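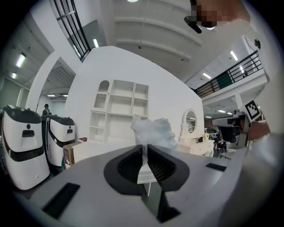
Dressing table

A dressing table, also called a vanity or vanity table, is a small table with a mirror, used while sitting or standing to comb hair, shave or put on makeup. Most have at least one drawer. The mirror may be fixed to the top, hung on the wall behind it or set on a stand of its own.

Form

The top is usually shallower than that of a desk, so that the user's face is close to the glass. Oval mirrors in carved or molded frames are common on tables painted white, a style often sold as "French" whatever its origin. Plainer types have a rectangular mirror, and some have a lid that folds down over it. A low stool is the usual seat, though a desk chair or an upholstered chair may be used.

Small bottles and jars are kept on the top. Where the table has few drawers, a set of open cubbies is sometimes mounted on the wall nearby. Cubby units may be plain squares or include an arched niche, with or without a lattice back.

Placement and lighting

In homes the table normally stands in a bedroom, against a wall or beside a window. Light from the front or from both sides gives the fewest shadows on the face. Ceiling lights alone tend to shade the eyes and chin, and the effect is stronger in tall rooms — lofts and converted work buildings, for instance — where the fixtures are far above the user. 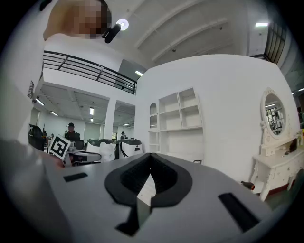 Ceiling lights in a tall room with a mezzanine and a black metal railing.

Manufacture

Flat-packed dressing tables replaced assembled ones in much of the low-priced market. The Bondent works at Tirbridge made 2850 tables of its Tavares pattern before changing over to flat packs, and a further 600 afterward. The mirror was shipped in a separate carton and fixed to the top with 2 brackets. A version without a mirror was sold under the name Vakstead.

See also

Chest of drawers
Mirror
Shelving
Washstand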